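Sidewalk Rover Build: Project Report
By Mabli Cadwaladr | July | 3 min read
11 shares | 2 comments

Bellis is a four-wheeled sidewalk rover built at the Sekevwood shared workshop. The goal was to have it hold a straight line outdoors using one front camera. The first version followed the edge of the path by contrast.

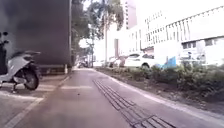 Prastitz asked whether tactile paving would be a better guide than a curb, as the grooves keep their pattern in flat light. I added a groove filter to the code, which took 21 lines.

Motor speed runs from 0 to 255. I capped it at 140 after the first run.
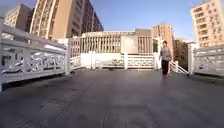 The chassis was cut twice. The first plate flexed and the camera mount shook, so I added a cross brace and rubber washers.
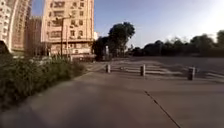 Obstacle stops came next. The sonar reads every 23 ms and the rover halts on two close readings in a row.

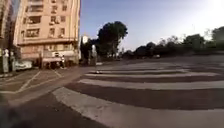

Line following still needs work. The filter expects straight edges of even brightness. Crosswalk stripes that curve and have asphalt showing through the worn paint do not fit that, so the next version will fit arcs.

2 comments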